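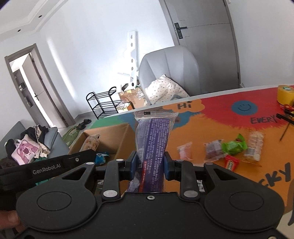

Glenys Edwards wrote after our last issue that pick-and-place was a solved problem by the time she left the packaging trade, and asked what a group like ours hoped to learn from watching somebody do it by hand. Her letter was read out on the way to Drollorness, where Favar held its open day on June 10, 2022. It framed most of the questions our party put to the staff, so the answers are set down at some length.

Her point holds for a packaging line. A line has fixed lighting, a known product and a belt that presents each item in much the same pose. The Favar work is aimed at homes and small shops, where none of those conditions apply. The demonstration was therefore set up in a furnished room with a sofa, an armchair and a painted table, and the parts were ordinary wrapped candies and snacks. The task was to move the items one at a time from the tabletop to an open cardboard box. No arm was involved at this stage. The operator carries a two-finger gripper in the hand and performs the task with it, and the recording of that motion is what later goes to training.

The unit we watched has blue pads on the inner faces of the fingers and a black strap lettered GenRobot.AI. Our members spent longer on the pads than on anything else. A crimped plastic wrapper gives very little to hold. Squeeze the flat of the package and the film slides over the contents; squeeze the crimp and the item swings. Favar's operators are told to close on the body of the item, with the long axis parallel to the fingers where the layout permits, and to stop closing as soon as the item is held. Crushed product counts as a failed attempt even when it reaches the box.

Clear film is a second difficulty. It reflects the ceiling lights and shows whatever is behind it, so the edge of the package in the camera view is often the edge of the label. The printed tablecloth was chosen with this in mind. On plain white, we were told, a model learns quickly that anything colored is an object. On orange, red and blue patches with lettering it has to learn something better. One of our party suggested a checkerboard, and the staff said they had tried one in December and found it too regular to be of use.
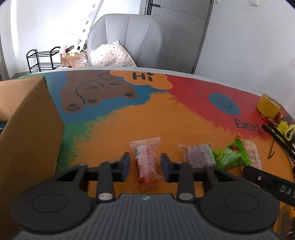

Fingers open on either side of a wrapped candy, with the green wrapper to its right.

The approach got a separate explanation. With the fingers open and straddling the item, the operator should pause just long enough for the camera to record a steady view, then close. New operators tend to skip the pause. They also tend to come in at a slant, which is comfortable for the wrist and awkward for most arms to copy. Favar rejects a take if the approach angle could not be reached by the arm it is meant for, and the check is done afterward in software, by a package called Sayce. It replays the hand path against the joint limits of the target arm and flags the sections that fall outside.

Sayce was shown on a laptop in the hallway. The display is plain: a path, a time axis and a colored bar for each joint. A take that passes is filed by item type and surface. A take that fails is kept as well, under its reason for failing. The library for this task stood at some 3000 takes on the day of our visit. Asked how many would be enough, the staff declined to give a number.

The second half of the program was Drostis, the bench arm on which the recorded motions are tried out. It is installed in the workshop, one floor down, and carries fingers of the same geometry as the handheld unit. We were shown four runs. Two placed the item in the box. One closed on the crimp and dropped the item short, and one stopped above the table with the fingers open until the operator canceled it. The staff put the stop down to a change in the window light and said they would look at the log. No attempt was made to hide the failures or to rerun them, and several members remarked that this was the most useful part of the afternoon.

On cost, we were given no figures. On speed, the arm is slower than a person by a wide margin and nobody at Favar claimed otherwise. Their interest is in whether one set of recordings can serve several arms - the handheld unit has no arm of its own, so in principle it does not matter which one comes afterward. In practice it matters a good deal, for the reasons Sayce was written. Reach, wrist clearance and camera mounting all differ, and a motion that is easy on one machine can be impossible on the next.

Attendance was 110 by the door count, more than the room upstairs was suited to, and groups were taken through in rotation. Anyone going next time should ask for an early slot. The later groups had less time with the handheld unit, and the workshop was noisy enough by then that the talk was hard to follow from the back.

Visitors were allowed to try the gripper. The general opinion was that the weight is acceptable for a short session and that the difficulty lies in looking at the fingertips while keeping one's own head out of the camera's view. Flat packages lying at an angle were the hardest. The small box with square sides gave no trouble to anyone who tried it.

A copy of the task sheet handed out at the door is in the meeting room folder. Glenys Edwards has been sent one, together with our notes on the drop at the crimp, and we will print her reply if she wishes. Members with questions for Favar should pass them to the editor before the next issue closes.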